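Accueil > Manipulation > Linge et textile > Plerkley 4
Produits -- Pièces détachées -- Support -- Devis -- Contact

Rechercher un produit, une référence... OK

Plerkley 4 -- pince à deux doigts pour le linge
Fabricant : Grutex. Réf. 2,676. Livrée montée, câble compris.

Pince électrique à deux doigts articulés, pensée pour le tissu : draps, couvertures, vêtements déjà pliés. Se monte sur un bras ou se tient à la main pour enregistrer des gestes. Patins souples interchangeables, 4 duretés au choix. Changement sans outil.

La question qu'on nous pose au téléphone presque à chaque appel : est-ce que ça plie le linge tout seul ? Réponse courte, non, pas n'importe quel linge. Serviettes à plat sur une table dégagée : oui, correctement. T-shirts : oui si on les présente bien. Le reste, il faut regarder au cas par cas, et chez vous, pas chez nous.

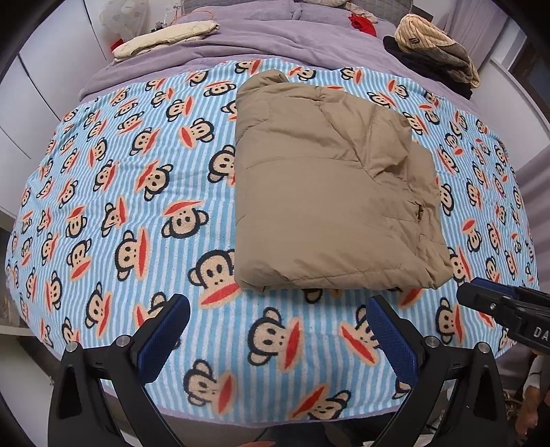
Atelier Grutex, janvier -- Un vêtement ou une couette matelassée kaki, pliée, sur une couverture polaire à rayures imprimée de têtes de singes. Du linge de maison ordinaire, quoi. Et c'est le genre de cas qui met encore les machines en difficulté. Tissu épais, plusieurs couches l'une sur l'autre, un bord gauche bien net et un côté droit nettement moins régulier. Par où on prend ? Quelqu'un qui range une chambre passe la main dessous sans réfléchir. Un bras avec deux doigts doit choisir un bord, pincer toutes les couches (ou une seule, selon ce qu'on veut), et ne pas emmener la couverture avec.

Le motif compte aussi. Sur un fond imprimé comme celui-là, beaucoup de contours noirs, beaucoup de rouge, un logiciel de vision réglé sur fond uni peut s'y perdre. Prévoir des essais sur votre linge à vous, avec vos couleurs.

Ce que la Plerkley 4 fait bien aujourd'hui
- prendre un bord de drap ou de couverture et le tirer
- déplacer une pile déjà pliée, si elle est tenue par le côté net
- ramasser un vêtement léger en vrac et le poser dans un bac

Ce qu'elle fait mal
- housse de couette. On n'a pas de solution, inutile de demander
- chaussettes à apparier : lent, et des erreurs
- matelassé épais à replier : la prise tient, le pli se rouvre à la dépose. En cours.

Temps de cycle mesuré à l'atelier : 21 secondes pour une serviette, départ à plat. À la main on va plus vite, autant le dire tout de suite. L'intérêt en blanchisserie est ailleurs -- la fin de poste, les séries longues, les pièces toutes pareilles. À la maison, pour l'instant, on déconseille l'achat si c'est pour remplacer une corvée. Pour un labo ou un intégrateur, c'est autre chose.

Kirsten Desjardins (essais textiles) : « Les gens nous envoient des vidéos de démo et demandent la même chose. Je leur demande de m'envoyer une photo de leur lit un matin normal. On en reparle après. »

Compatibilité
Bras Drukel toutes séries, avec bride fournie. Bras Dhillon : bride en option, délai 8 semaines en ce moment, désolés. Autres marques, nous envoyer le plan de perçage. Pas de montage sur robot aspirateur (question reçue plusieurs fois).

Entretien
Patins à dépoussiérer souvent, les peluches de polaire s'y collent et la prise glisse. Chiffon sec. Pas d'alcool, ça durcit le patin. Vérifer les axes des doigts à chaque changement de patins -- une goutte d'huile fine suffit, essuyer le surplus sinon ça tache le linge.

Retours acceptés si les patins n'ont pas servi. Prix sur devis, réponse le jour même si la demande arrive avant midi. Pour un essai, envoyer deux ou trois pièces de linge propre à l'atelier, elle vous sont rendus avec la vidéo du test.

Articles liés
Patins souples Grutex, lot de 8
Bride d'adaptation Dhillon
Poignée de prise en main Plerkley
Table de pliage Drukel, plateau clair
Câble prolongateur pour pince électrique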